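March 20, 2025

Spent nearly the whole day on the grip controller and my eyes are toast. The plan was to get the can task moving at full speed before lunch, ha. Instead I sat there staring at force curves and eating crackers. Trultex (our planner, for anyone new) is happy to hand over a grasp pose, but then my part has to decide how hard to close, and a shiny can with water all over it is a rotten thing to decide about.

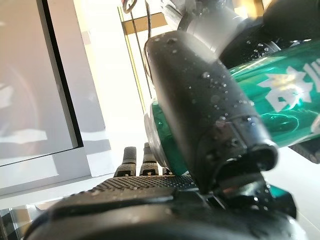

Sastanov Robotics — Manipulation Software Team

So I finally threw out the fixed force limit and wrote a slip check that looks at the finger currents in a window of 335 samples. First version was way too jumpy! It saw slip in everything, including the arm just speeding up. I subtracted the arm's own acceleration and the log got a lot quieter. Replayed 423 old grasps through it after that and only 2 made me wince.

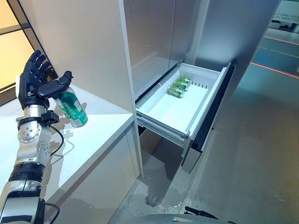 The other thing eating my time is the thumb. Sebastian (the hand model, version bump every week it seems) still thinks the thumb stops short of where it really goes, so the collision checker keeps rejecting tilted holds that are perfectly fine. I padded the limits by hand for now — ugly, I know, there's a big TODO on it. The proper fix is in the Morkside branch and I'd like that merged by June.

Tomorrow: rerun the replays with the new limits, then clean up my commit messages. Going to bed.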